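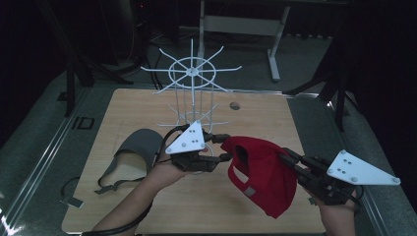
Project report: Where Do the Hats Go?
Introduction to Product Use and Storage, Trudcombe College
Submitted January 24, 2024

1. Background

Hats are a bad shape. A shirt can be folded, a shoe can be stacked against another shoe, and a book was more or less designed by somebody who owned a shelf. A hat is a bowl with a shelf glued to one side of it, and it doesn't want to be stored anywhere except on a head. Our project looked at what happens to hats in a shared space, namely the costume and props closet at the Trudcombe student theater, and whether a wire display rack of the kind shops use would do better than what was there before (a cardboard box marked HATS / MISC). The white wire rack we worked with has a ring of spokes on top like a wheel and a second, shorter set flaring out near the base, and we tried it mostly with ordinary headgear like the red baseball cap and the gray sun visor, on the grounds that if a rack can't cope with a baseball cap it has no business meeting a bonnet.

2. The problem as we found it

The closet held 102 hats at the end of the fall semester. We know this from emptying the box, and then the second box that was behind it. The inventory sheet on the door said 10.

Most of them were caps. After that came straw hats in various states of regret, a handful of berets, some knitted things and a bowler that had been sat on. Caps survive a box fairly well, though the brims take on whatever curve the hat above them had in mind. Visors do worse. A visor has no crown to hold it up, so it slides to the bottom, and the strap finds another visor's strap and they stay together for life. We spent most of one afternoon in December separating visors.

We asked the costume crew how they found a hat when they needed one. The usual method was to tip out the box, pick one, and put the rest back with a foot.

3. What we wanted from a rack

We wrote down our requirements before shopping, as the course handout told us to. The list was longer at first and included "looks nice," which we removed when we couldn't agree on how to test it.

The rack had to stand on a table or counter without being screwed to it. A person had to be able to take any hat without moving any other hat. Caps and visors both had to stay put when somebody walked past in a hurry, which in that closet is everybody. It also had to cost less than our budget, and our budget was what the course gives you.

4. The rack

We looked at three sorts. The wall hooks from Vilance are cheap and hold a cap by the strap at the back, but the closet walls are cinder block and the college has feelings about drilling. The Gutico over-the-door strips are a good idea in a room where the door is ever closed. That left a freestanding wire rack, which we got secondhand from a gift shop that was closing and didn't ask for much.

It arrived in pieces and without instructions. Putting it together took 9 minutes the second time. The first time isn't included in this report.

5. How we tested it

Loading. Each of us put hats on the rack from the table in front of it, first caps and then visors. A cap goes on best if you hold it by both sides with the opening toward the spoke and push until the wire meets the inside of the crown. Coming at it from above looks more natural and mostly knocks off the neighbor.

Taking off. One person called out a hat and another had to get it. We noted what else came with it.

The bump test. We pushed the table with a hip. We tried to use the same hip at the same speed each time, and we accept that this is not an instrument.

The overnight test. We loaded the rack, went home, and looked at it in the morning.

6. Results

Caps did well. They sit on the spokes with the brims pointing wherever they were left, and they come off one at a time. If you hang one by the gap above the back strap instead, it swings, but it stays. The bump test moved caps around without dropping any, apart from one that we think was badly hung and that its defender on the team still says was hung perfectly.

Visors were the disappointment. A visor on a spoke is a ring on a stick and it will rotate until the brim is straight down, then sit there like a dead bat. Hooking it by the strap works better, provided the strap is fastened. With the strap undone it slid off in the bump test every time, and at least once with no bump at all. The lower spokes were more use here than the top ones, as a visor that falls from down there doesn't have far to go.

Straw hats should not go on the rack. The wire ends catch in the weave. We found this out on the best straw hat in the closet, a Bugti with a black ribbon, and we have apologized to the costume crew in writing.

The overnight test showed that hats do not move much overnight.

7. Problems

Capacity is the big one. The rack holds a fraction of what the closet has, and it fills up fast, at which point people start putting caps on top of caps and you are back to the box, only taller. To hang up the whole collection you would need a row of racks and a room to put them in. Our advice is to keep the rack for the show that is on and leave the rest in storage.

Weight is the other. Load one side only and the rack leans. With everything on the left it got as far as making us all step forward. Going around the ring in order fixes this, and nobody in a dressing room is going to do it, so a heavier base would help more than a sign would.

We also lost points in the interim review for testing with only a few kinds of hat. That is fair. The bowler was excused on medical grounds.

8. Recommendations

Use the rack for caps, one per spoke. Fasten visor straps before hanging and use the lower spokes. Keep straw hats flat on a shelf, crown down, brim off the edge if it curves. Throw out the cardboard box. Correct the sheet on the door.

If there is a second round of this project, we would try 4 racks side by side and see whether the crew sorts by color, by show or by whichever spoke is closest. We have a bet on the last one.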